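Truvby Study Room Refurbishment
Progress report to the Barbu Fund, 23/01/2022

1. Summary

The room is in use again. The old carpet is gone, the new floor is down, and the desks and chairs are in. Storage is the part still to finish. We expect to close the project in July, as set out in the original plan.

2. Spending

The grant was 3,140 pounds. We have spent 2,670 pounds, of which 2,251 pounds went on the floor and the furniture. The rest of the spending was delivery, paint and the removal of the old carpet. No money has been moved between budget headings.

3. Work completed

Floor. Tronetti fitted the new floor over two days. One board by the door had lifted and they came back to refit it at no charge. The door itself had to be trimmed at the bottom, which we did ourselves.

Desks. The desks came from Clodik. We chose white tops with a round hole for cables, as the old desks had wires hanging over the front and people caught their feet in them. One desk arrived with a scratched leg and Clodik replaced it.

Chairs. Black mesh office chairs have taken the place of the stacking chairs. They roll well on the new floor. Two people have asked for chairs without arms and we are looking into the price.

Trays. Each desk is to have an open tray for pens, chargers and small items, so that the top can be cleared at the end of a session. We are trying a light blue-grey one first. It holds what we need, but it takes up a good part of the desk when the laptop is out, and it often ends up on the floor.
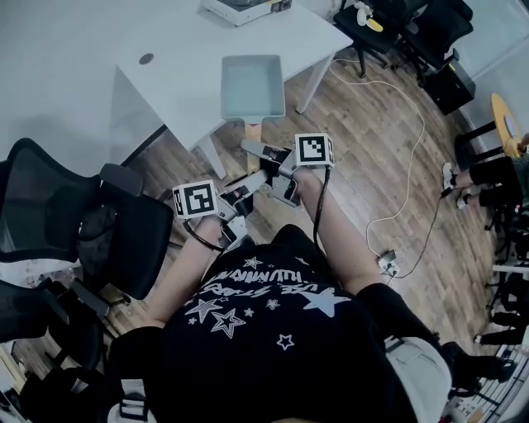

4. Work remaining

Shelving for the back wall has been chosen but not ordered. We have set aside 200 pounds for it, including brackets. The remaining trays will be bought once we have settled on a size. The wall behind the door needs a second coat of paint.

5. Request

We ask the Fund to agree that any money left after the shelving may be spent on desk lamps. We would need a reply before we place the shelving order.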